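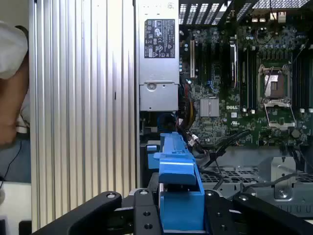
Automation at the Codham Bench

We've been taking old office computers apart in Codham for years, and when the robot arm joined us in October there was plenty of nervous talk over coffee (and a good many cookies)! These days it handles up to 49 machines a shift, and the five of us who used to go home with sore thumbs have moved on to testing, sorting and teaching the arm its next job, work most of us have come to enjoy.

Inside a desktop workstation with a Dell board, the gripper has hold of a bright blue plastic part, with one of us close by at the side of the case. The processor socket is empty, and the power supply is still in its place.

We still stop together at 10, same as always, and our friends at the Nerndale shop are warmly invited to come by and try the controls.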